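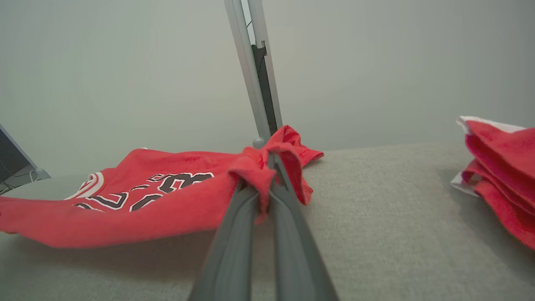

Does the glass really matter?

Every year a catalog lands on my desk with more beer glasses in it than the last one. This year's, from Westerberg, has 37. There is a glass for wheat beer, a glass for hazy IPA, and a separate glass for hazy IPA "with fruit character." I drink beer with fruit character out of a jelly jar and have yet to feel cheated.

The claim is always the same. The shape of the bowl gathers the aroma, the lip steers the beer to the right part of the tongue, and the little etched spot at the bottom keeps the bubbles coming. The last part I'll give them. Scratch the bottom of any glass and you get a steady stream of bubbles. The tongue business is another matter. The old map with sweet at the tip and bitter at the back was thrown out years ago, and yet it's still printed on the back of the Westerberg box.

So a few of us tried it at the club. Randi Haugland poured the same pale ale into 3 glasses: a plain shaker pint, a tulip, and the Prarnine, a tall thing with a ribbed base that sells for more than the six-pack. We tasted with our eyes shut and someone else holding the glass.
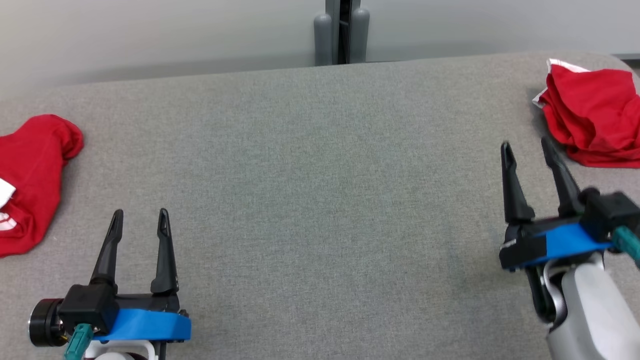 The tulip did smell stronger. I'll admit that, and so did everyone else at the table. Between the shaker and the Prarnine we did no better than guessing, and Randi, who has judged more homebrew than the rest of us put together, picked the shaker as the expensive one. Twice.

Sølve Engström objects that we poured too cold, and that a warmer beer would have shown the difference. Maybe. He also owns 2 of the Prarnines. We'll run it again in November with a stout, poured warmer, and he can hold the thermometer.

Until then, my advice is cheap. Get one glass that narrows at the top and leave some room above the beer. Wash it without much soap and rinse it well, because a greasy glass kills the foam faster than any wrong shape will. If you want the other 36, the catalog is on the shelf by the door.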